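**Corar hand-held gripper, two-unit set with head camera: review after a season of daily use**

We do small-order packing and returns for web shops in Jundton. Two robot arms were installed on the returns line last year, and they learn new jobs from recordings. A person does the job with a hand-held gripper, the gripper's camera records it, and the recordings go off overnight to be turned into something the arm can run. Our software side is Plevonico, which we already had. The grippers are Corar's. This review is about the grippers, and about what it has meant for our staff to use them.

**What you get**

Two grippers, two head cameras, chargers, cables and a printed quick-start sheet. Our set cost $489 per gripper on top of the arm contract. The grip is pistol style, with a trigger that closes the fingers. The black finger pads are ribbed and grab plastic mailers well. They are less good on loose paper, and a single packing slip on a flat table takes most people two or three tries. A cube with a square black-and-white pattern sits on top for tracking, and it has to stay clean. Tape residue on one face cost us most of a Saturday shift.

**Setup**

Pairing took an hour for the first unit and ten minutes for the second. The calibration routine asks you to move the gripper slowly through the room while the software finds its position. It did this without trouble in our office. Out on the floor, near the shrink-wrap machine, it lost track several times a day until we moved the recording table away from the reflective film.

We now do all the practice sessions upstairs, among the desks, and only go down to the line once a person is comfortable. New people get two half-hour sessions. The first is for opening, closing and pointing, with no objects involved. Most of them move far too fast to begin with.

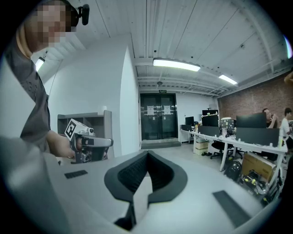
The second session uses real returns: mailers, shoe boxes, a few bagged shirts. By the end of it most people can record without being told what to do next. The hardest habit to break is reaching in with the free hand to help. The software flags those takes and throws them out, so you find out the next morning that your best run of the day is gone.

**Numbers**

From the start through June we made 3,408 recordings. Plevonico accepted 3,069 of them. Most of the rejected ones were lost tracking or a free hand in view. The acceptance rate was poor in the first two weeks and has been steady since.

**Comfort**

This is the weak point. The gripper is fine for 36 minutes, which was the average length of our early sessions, and tiring after that. The weight sits forward of the hand. Els Wouters, our floor lead, set a rule of half an hour on and at least half an hour off, and the wrist complaints stopped. Corar's sheet says nothing about breaks and it should. The trigger is also stiff for small hands and can't be adjusted.

The head camera is light, but the strap slips on short hair.

**What changed for the people here**

No one has lost a job over it so far. The arms took over opening and sorting mailers, which four people used to do standing up all day. Two of those four now record and check takes, one moved to customer email, and one went back to packing because she preferred it.

The recording work is quieter and pays a dollar an hour more. It's also slow, and you do the same motion many times over. Benito Sepúlveda has made more recordings than anyone else here, and his opinion is that it beats the mailer table but he wouldn't want it five days a week. We cap it at three.

There was some bad feeling early on about training a machine to do your own job, and about wearing a camera while doing it. Management should have talked to people before the boxes arrived. We now have a written policy on who can look at the recordings and when they get deleted, and anyone can say no to recording duty. Three people have. If you are buying this kit, write that policy first.

**Compared with the Ugwu**

We had an Ugwu on loan for a month before deciding. It's better balanced and the trigger is softer. Its tracking was worse in our building and spare finger pads took three weeks to ship. Corar's came in four days.

**Rating: 3.5 out of 5**

Good tracking, good pads, quick spares. Points off for the weight, the stiff trigger and the thin instructions. We've ordered a second set for the evening shift.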